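Plant swap returns to the Potmont library

The summer plant swap is back at the Potmont branch library on July 23, 2023, in the meeting room off the parking lot. Doors open at 10 and we clear out by 1. You bring a plant and take a plant. There is no fee and no sign-up.

The June swap at the Brunton grange hall went well apart from the heat. We logged 300 plants in, and 16 were left at closing. Those went to the front office at Kovstead Elementary, where most of them are now on the windowsills.
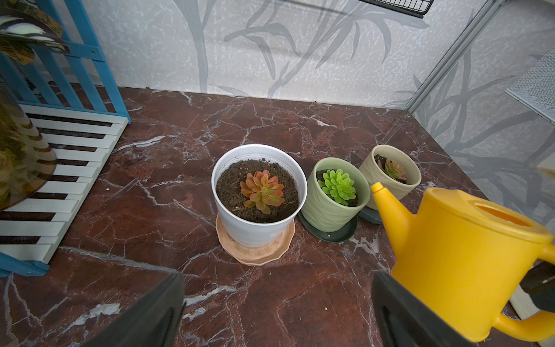 Potting mix was the biggest complaint last time. Too many plants came in garden dirt, which packs down hard and stays soggy indoors, and a few had fungus gnats. Please repot at least a week ahead in a bagged mix. Succulents need extra perlite or coarse sand. A plain white plastic pot on a saucer, like the nearest one in the photo, is fine for the swap, and a small sticker low on the front is a good place for a label. Write the plant name if you know it. "Some kind of rosette" is okay if you don't.

Cuttings are welcome if they have roots. Wrap them in a damp paper towel and put them in a sandwich bag. We can't take anything with scale or mealybugs, and Jovita Galindo will be checking at the door. If she turns your plant away, she can tell you how to treat it, and you can still come in and pick something out.

Larger plants, meaning anything you need two hands to carry, go along the back wall. Small pots go on the tables by light needs: full sun nearest the door, shade at the far end.

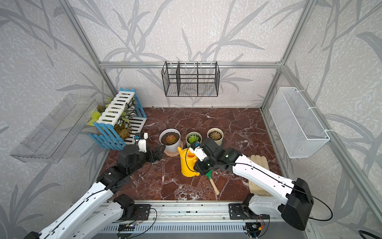
A black wire basket with three compartments, hung from a rail with zip ties.

Parking is tight because the Dumen Street lot is being repaved. Use the church lot across the road, but leave the spaces by the ramp open. The number 13 bus stops at the corner.

Questions can go to Jovita at the branch desk, extension 938. Spare nursery pots can be dropped there any time the library is open. Please rinse them first.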